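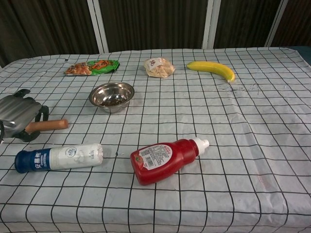
Muster finger set for Sarnley tabletop grippers

READ BEFORE ORDERING: hold on power loss fault

Status: on sale again, revised spring only. Old stock pulled in October.

Fits: Sarnley housings, short and long wrist. Does not fit Ivenden, different bolt pattern, please stop trying.

What went wrong
First batch fingers let go when power drops. Should hold. Spring in the left knuckle too weak, relaxes after a lot of cycles and then there is nothing keeping the grip shut. Light stuff (snack packets, toy fruit, bagged bread) mostly just slides out. Full bottles fall. One customer had a sauce bottle come down on the arm cable, pulled the plug half out, arm stopped mid move. No injuries reported to us.

Second fault, same batch: after a restart the fingers may close without a command. One full close, normal force. Keep hands out until the ready light is steady. This one is firmware, fixed in version 12. Update even if your springs are fine.

How to tell if yours is affected
Look at the inside of the knuckle. Stamped B = old spring. Stamped C = ok. No stamp, treat as B.

Quick test
Soft object in the grip, over a table, nothing breakable under it. Cut power at the wall. Wait 10 seconds. If it drops or slips, stop using the set.
Do it 2 times, some pass the first and fail the second.

Until you have the new spring
- no glass, no open bowls, nothing full
- no lifting over cables or people
- e-stop within reach of whoever is standing there
- dont tighten the knuckle screw to compensate, it cracks the link

Replacement
Spring kit is free for all B sets, we ship both sides. Bugti resellers have kits too, ask at the counter. Small hex key, no need to take the housing off. Re-run the grip calibration afterwards or it will crush soft things. Cracked links are not in the kit, order seperately.

In the box (new sets)
Fingers left and right, C springs fitted, screws, hex key, printed sheet. Pads sold apart.

Price: 42 per set, shipping extra
Returns: unused sets only, except B sets, any condition

Related: Muster pads, Sarnley wrist cable guard, Sarnley e-stop extension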